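Pretend veg for a farm shop corner: crates or baskets?

Home > Display and Props > Shop fittings

lukumay_lass
Right, I need opinions before I spend any more money. We're doing a harvest corner at the Nendance garden centre café and I've got 2 trolleys' worth of artificial veg to arrange. I've gone for plain pale wood crates, no varnish, and the boss thinks they look unfinished. They ARE unfinished, that's the point! She wants wicker. I've said I'd ask people who do this for a living.

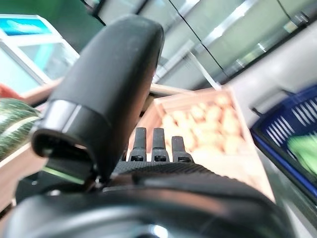
lukumay_lass
Thread starter, 56 posts

The slats are that light tan colour and I think they'd let the veg do the talking. I could stain them but then I've got to do the lot, and we open the corner in April. Anyone stained theirs and regretted it?

Mwangi Owino
Leave them alone. I stained a set for the Zerik shop and every orange thing in them went muddy, you couldn't tell a pumpkin from the box. Cost me a whole evening and a good pair of trousers.

tatty_bogle
Disagree, sorry. Pale crates look like something's just been delivered and not unpacked. A thin wash of cold tea takes the newness off and it's practically free. I did mine like that and people kept asking where I'd found the old boxes.

Mwangi Owino
Cold tea on a shop floor where kids are leaning on it, lovely.

tatty_bogle
It dries, Mwangi. It's tea.

lukumay_lass
Ha. OK, the other argument we're having is tilting. I want the crates tipped forward so you can see in, she wants them flat because of the potatoes rolling out.

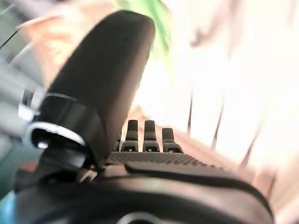

Re: tilting the crates

sarnow_steve
Tip the big stuff, leave the small stuff flat. Pumpkins and cabbages aren't going anywhere. Potatoes and turnips want a level box, and pad the bottom with scrunched packing paper so you need half as many to fill it. I bought 400 potatoes the first year. Four hundred! Still got most of them in the loft.

lukumay_lass
Steve that has saved me a fortune, thank you. I hadn't thought of padding. I had a basket ready at the online place with £266 in it and I've just taken half of it out again.

tatty_bogle
What have you got for colours? If it's all brown and green the tea won't help you.

lukumay_lass
No, loads of colour. Orange pumpkins and dark green stripy ones mixed in together, red carrots, and the turnips are properly purple on top. It's the napa cabbages I'm stuck on, two of them in a crate to themselves and they look a bit lonely with all that slat showing. 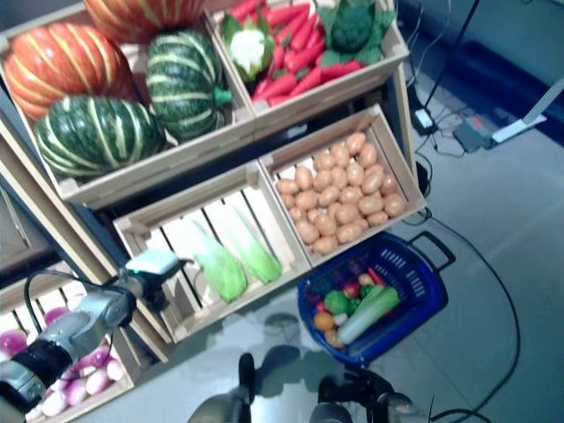
I did wonder about moving the cauliflower in with them but then the carrots have only got the broccoli for company, and I like the white next to the red.

Mwangi Owino
Keep the cauliflower where it is. Put the cabbages in a smaller box, or get a third. Odd numbers.

sarnow_steve
Or straw. Cheap as anything and it hides the bottom slats.

tatty_bogle
Straw gets everywhere in a café, I'd go with the third cabbage. And the tea!

lukumay_lass
Third cabbage ordered. No tea. Will report back on the wicker when I've had it out with her, she's on lates this week so it might be a while.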